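**Unit 6: Heat transfer at contact surfaces**

Two solid faces touch only at their high points. Air fills the remaining gaps and conducts poorly, so a temperature drop appears at the joint.

- Flux: q = h(T1 − T2)
- h rises with pressure and falls with roughness
- Thermal paste replaces the air in the gaps

Problem 3: A joint passes 80 W through 1,270 mm². Find q in W/m².

Processor with its metal heat spreader; open case with the CPU socket empty. 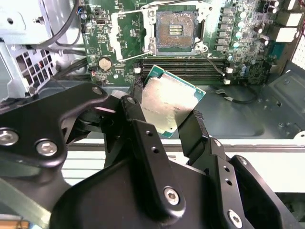
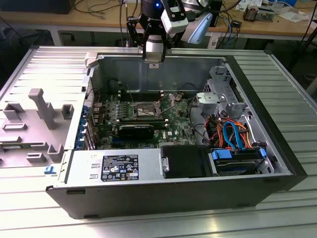

*Emrys Ellis, Lecturer, Thermal Systems*

Read the Fairclough notes on fins before Unit 7.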